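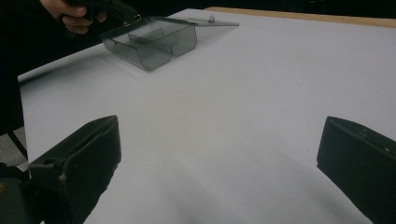

Small clear box with a lid that won't stay shut – worth sorting into, or worth replacing?

Asked by Jiahui Tang in Home Organization

I have finally decided to deal with the drawer. Everybody has the drawer. Mine has picture hooks, fuses, spare earring backs, watch batteries of unknown vitality and enough tiny rubber bands to outfit an orthodontist.

I bought a few of those little hinged plastic boxes with the smoky tint and the built-in dividers. They came from the bargain shelf at Plestthorpe and the sticker said Kireo, if that means anything to anyone. I like that I can see what's in them. I do not like that the lid pops open if I look at it sternly. Last night I carried one full of screws across the kitchen and arrived with a box.

Two questions:

1. Is there a way to make the lid catch properly?
2. How do you decide what goes in which compartment? I've started over twice.

I have 16 categories and nowhere near that many compartments, and my husband says "miscellaneous" is a category. Please tell him it isn't.

2 answers

Peter Machala
Accepted answer, 83 people found this helpful

Lid first. Put the empty box on a flat, pale surface in good light and open it all the way. Look along the front lip for a whisker of leftover molding plastic, which is enough to hold the lid off its catch. Shave it with a nail file, a couple of strokes, then try it again. If the catch is worn out, a fat rubber band around the whole thing works fine and you seem to be well supplied.

Don't heat the plastic to bend it back. I did this to a Sanlow tackle box with a hair dryer and now own a Sanlow ashtray.

For the sorting, clear a table and tip out one handful at a time. The whole drawer at once is how people end up eating dinner standing for a week. A white board underneath helps a lot, because clear bits of plastic vanish on wood.

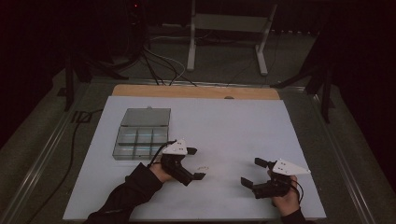

Clear divided box on a white board, lid up, one small see-through bit still out on the surface.

Then sort by when you'd go looking for it. Picture hooks live with the little nails. Watch batteries get their own compartment, away from anything metal. Earring backs should be nowhere near the screws, and I'd move them to the bedroom.

Miscellaneous is a category. Sorry. You get one compartment of it, and when it fills up you throw something out.

Dai_in_the_garage

just buy a better box. i have had the same one since 2000 and it closes

Comment from Jiahui Tang: It was the whisker! Filed it off and the lid clicks now. I have not shown my husband the last paragraph of Peter's answer.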